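Gráinne Cronin
@ronditz_bench

1/ Old tower on its side, panel off. Noting the order before I strip it for parts.

2/ Expansion card first, then memory. The processor stays in its socket until the board is out. 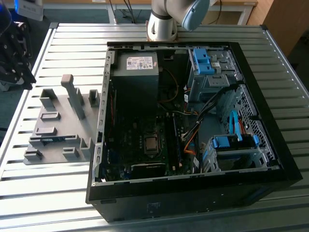

Unplug the blue SATA cable at both ends — pull the connector, never the lead. Drive latches are the blue plastic bits.

3/ Screws go in a tray by type. I label the tray before I start, having once mixed up 64 of them.

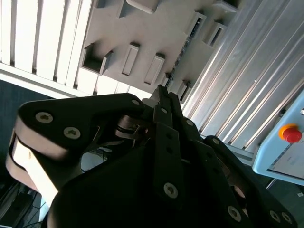
4/ Power supply last. Don't open it. Mine goes to Ciarán for testing in August.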